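Category: Kitchen fittings and utensils | Worktops

Juice groove

A juice groove is a shallow channel cut around the edge of a chopping board, meant to catch liquid from meat or fruit before it reaches the worktop. It is also sold as a drip channel or well. Large boards often have one on one face only.

The claims made for it deserve some caution. Makers' leaflets tend to give a capacity in millilitres, measured on a level board that is never moved. Tilt the board towards a pan and most of that figure means very little. Penry, a board seller, quoted 60 ml for its widest model; a home trial by Siwan Rees, using coloured water, got 40 ml before the first spill.

Bamboo boards are often described as kinder to knives than hardwood. The evidence offered is thin, and bamboo is a hard material – many cooks report the opposite. The groove itself takes up cutting space and is awkward to dry.

On stone worktops the groove is said to prevent staining. Marble does mark when lemon juice is left on it, but a cloth deals with small spills just as well.
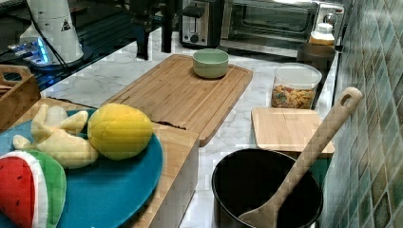 Mererid Owen, contributing editor, Household Objects

A grooved bamboo board on a veined marble worktop, with plush fruit on a blue plate nearby. The groove follows the edge of the board.

Boards without a groove remain common for bread and herbs.

Last revised June 2024

Contact the editors | © Bokedell Reference | Back to top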